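Site visit: Prondov injection moulding plant, open day, May

The Prondov plant opened its moulding hall, toolroom and test area to visitors from 8 am. The notes below cover household storage ware. The pipe fittings line was shut down for a screw change and was not on the route.

Material handling

Polypropylene arrives as natural pellet in bulk bags and is conveyed by vacuum to hoppers above each press. Colour is added at the throat as masterbatch, metered by weight. The dosing units are made by Kivby and are calibrated at the start of each shift. Regrind from runners goes back into dark colours only. Pale shades are run on virgin resin, as specks show up too readily.

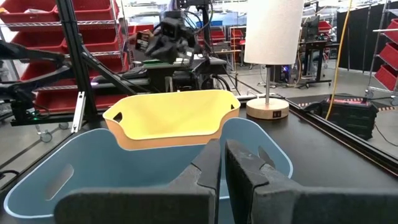 Colour changes account for most of the lost time on the basket presses. The schedule runs from light to dark over the week, then the barrel is purged and the sequence starts again. Yellow ahead of light blue, as with the two baskets here, is an easy step. Going back the other way takes a full purge, and the first shots are scrapped until the tint clears. Our guide put the scrap from a poor changeover at 100 shots. Handle openings are formed in the tool by side cores, so no cutting is done after moulding. Flash at these openings is the usual sign that a core is wearing.

Toolroom

The moulds are two-plate steel tools with hot runners. The oldest one still in service carries the number 306 and has had its cavity repolished twice. Cooling channels are descaled at every service. The toolroom keeps its records in Altasus, a maintenance package that logs shots per tool. The display beside one press read 2,719 shots since the last service.

Draft and nesting

Sloping walls serve two purposes. They let the part release from the core without drag marks, and they let finished bins stack inside each other for freight. Too little draft and nested bins lock together in warm weather. A glossy base comes from a polished core face, and it will show any sink or flow mark under a strip light.
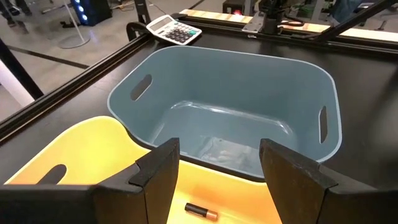 Testing

Parts are held overnight before measurement to allow for shrinkage. Rim width is checked with a go/no-go gauge. Load testing is done by hanging a filled bin from its handles, and drop testing is done after chilling. The Akl test rig was under repair, so we saw the procedure on paper only.

Access

Parking is at the rear gate. Closed shoes are required and hearing protection is supplied. Allow two hours.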